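**Automation at the Fondthorpe workshop** covers the change from hand sorting to robot arms at Stukier, the parts firm where I work, and what it's meant for those of us on the floor. I wrote most of this entry for our town wiki, so it leans toward my end of the building (sorry, packing team!).

## Background

Stukier repairs and resells small machine fittings. Before the arms came in, two of us sorted every tray by hand, and a big order from Zikholm could mean 1,313 fittings picked up, turned over and dropped in the right bin. My wrists remember it well.

## The work now

The arms do the picking. We set up the table, teach the positions, check the grip and deal with whatever the arm refuses to touch, and there's always something – thin washers are the worst! A shift starts with a 30-minute check at 7 a.m., mostly bolts, cables and fingers. The fingers get scratched up, so I look them over before anything else, then follow the rack along to its end cap and make sure the teeth are clean.

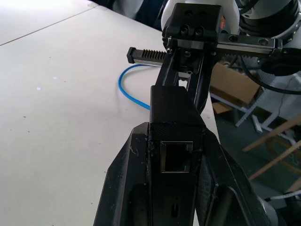

## Changes for staff

Sorting used to be the job you got when you were new. Now new people learn setup first, and I think they miss out a bit on knowing the parts by feel. Pay went up one grade for anyone who finished the Tindall course (I did, on the second try). We chat less than we did over the trays, but I go home with less of an ache and I wouldn't swap back.

## See also

- Fondthorpe
- Tindall course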